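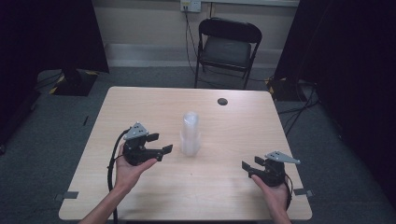 Man soll den Anfang nicht überspringen, schreibt Dilani Saha, bei ihr hat das Kit eine Woche lang nur Müll aufgezeichnet und am Ende war es die Kalibrierung. Also gut. Kalibrierung kommt jetzt zuerst, der alte Text fing mit dem Aufnehmen an, das war blöd von mir.

Kategorie: Robotik / Kits & Zubehör / Anleitungen

Rollance Handgreifer-Kit einrichten und Becher-Aufgabe aufnehmen

Kurz zum Kit. Zwei Handgreifer, mit Kabel, dazu Anschlussbox, Kopfkamera mit Stirnband, Software heißt Ultska. Preis bei Rimport 2,490 Euro fürs Paar, ohne Rechner. Man macht die Aufgabe selber vor, mit den Greifern in der Hand, der Arm lernt später draus. Ich hab es seit August auf dem Tisch und geb hier weiter, was im Handbuch fehlt oder falsch übersetzt ist.

Was man braucht

— Tisch, hell, möglichst leer
— Rechner mit zwei freien USB-Buchsen, direkt am Board, kein Hub
— Stapel durchsichtige Plastikbecher
— Gewebeband
— Platz für die Kabel, mehr als man denkt

Schritt 1: Tisch

Abwischen. Alles runter, auch die Kaffeetasse. Platten, die stark spiegeln, machen der Kopfkamera Ärger, leicht glänzend geht noch. Bei sehr glänzenden eine matte Unterlage nehmen und an den Ecken festkleben, sonst wandert sie beim Arbeiten mit. Stuhl weg vom Tisch, man arbeitet im Stehen. Im Sitzen kommen die Ellbogen an die Kante und man macht Bewegungen, die der Arm später nicht hinkriegt.

Schritt 2: Kabel

Jedes Kabel auf seiner Seite vom Tisch nach unten führen. Links bleibt links. Nicht über Kreuz!! Ein bisschen Schlaufe lassen, damit der Zug nicht am Stecker hängt. Bei mir hat sich der rechte Stecker zweimal gelöst und Ultska zeigt das nicht an, die Aufnahme läuft einfach weiter und die rechte Spur steht still. Merkt man erst beim Abspielen. Ärgerlich.

Erst die Box ans Netz, dann USB, dann Ultska starten. Andersrum werden die Greifer vertauscht erkannt. Im Handbuch steht es falsch.

Schritt 3: Kalibrieren

Menü Geräte, dann Abgleich. Beide Greifer hinlegen, Backen ganz offen, nicht anfassen bis der Balken durch ist. Danach Backen ganz zu, wieder warten. Danach einmal langsam auf und zu, links zuerst.

Die Platten oben auf den Greifern frei lassen. Nicht mit dem Daumen drauf, nichts draufkleben, auch nicht den Namensaufkleber vom Inventar. Sitzt eine Platte locker, nachziehen und nochmal kalibrieren. Werte unter 11 im Feld Abweichung sind ok. Drüber: wiederholen. Kommt man nach drei Versuchen nicht runter, Licht ändern, meistens steht irgendwo eine Lampe hinter einem.

Kalibrierung gilt nur solange die Box an ist. Box aus = nochmal von vorne. Ja, auch nach der Mittagspause.

Schritt 4: Haltung

Ich halte den linken mit der Handfläche nach oben, er liegt dann mehr in der Hand als dass man ihn greift. Geht weniger aufs Handgelenk. Rechts von der Seite, Backen nach links zur Tischmitte. Beide Greifer sollen sich anschauen, mit Abstand dazwischen, Becherstapel in die Lücke. Ob man den Stapel genau mittig hat ist egal, lieber bei jeder Aufnahme ein Stück woanders hinstellen.

Ärmel hoch. Lange Ärmel hängen gerne vor der Kamera.

Schritt 5: Aufnehmen

1. Stapel aufrecht hinstellen, Becher ineinander.
2. Greifer links und rechts daneben in der Luft, Backen offen.
3. Starttaste am rechten Greifer, Piepton abwarten.
4. Links den Stapel unten halten, nicht quetschen.
5. Rechts den obersten Becher am Rand fassen, gerade hochziehen.
6. Abstellen, Backen auf, erst dann weg.
7. Zurück in die Ausgangslage, Stopptaste.

Langsam. Wirklich langsam. Wer so schnell ist wie mit der blossen Hand, kann die Aufnahme löschen. Klemmt ein Becher: nicht rütteln, abbrechen, neu. Durchsichtige Becher sind für die Kamera schwerer als farbige, zum Üben würde ich trotzdem bei denen bleiben, der Händler-Demo mit roten Bechern trau ich nicht.

Nach jeweils 30 Durchgängen Pause und eine Aufnahme anschauen. Nicht erst am Abend. Rollance empfiehlt 1,000 Durchgänge pro Aufgabe, ich hab mit deutlich weniger angefangen und der Arm hat den Stapel immerhin gefunden. Sauber getrennt hat er nicht, oft kamen zwei Becher mit.

Was taugt, was nicht

Gut: Gewicht, Backen greifen sauber, Tasten auch mit dem Daumen gut zu finden. Ersatzbacken liegen bei.

Schlecht: Kabel. Rechts für mich zu kurz, Verlängerung kostet extra und kam bei Rimport erst auf Nachfrage. Ultska stürzt ab wenn die Platte voll ist und nimmt die letzte Aufnahme mit ins Grab. Deutsche Menüs nur halb übersetzt. Kumarasinghe baut was ähnliches ohne Kabel, hatte ich noch nicht da.

Kaufen? Wer nur mal schauen will, eher leihen. Für eine Werkstatt, die eh schon einen Arm stehen hat — ja, doch.

Kommentare

Akua Adjei
Danke für die Reihenfolge mit der Box! Bei mir waren links und rechts immer vertauscht und ich dachte das Kit ist kaputt.

Rajitha Jayawardena
Welche Becher genau? Meine kleben so zusammen, dass der obere nie alleine kommt.

Vasanthi Karunaratne
@Rajitha vorher einmal alle auseinander nehmen und locker wieder stapeln, frisch aus der Packung geht es bei mir auch nicht.

Anwara Weerakoon
Abweichung hängt bei mir immer bei 14, Licht schon geändert. Noch eine Idee?

Dilani Saha
@Anwara Schrauben an der Platte prüfen, war bei mir die linke.

Zuletzt aktualisiert: 22.8.21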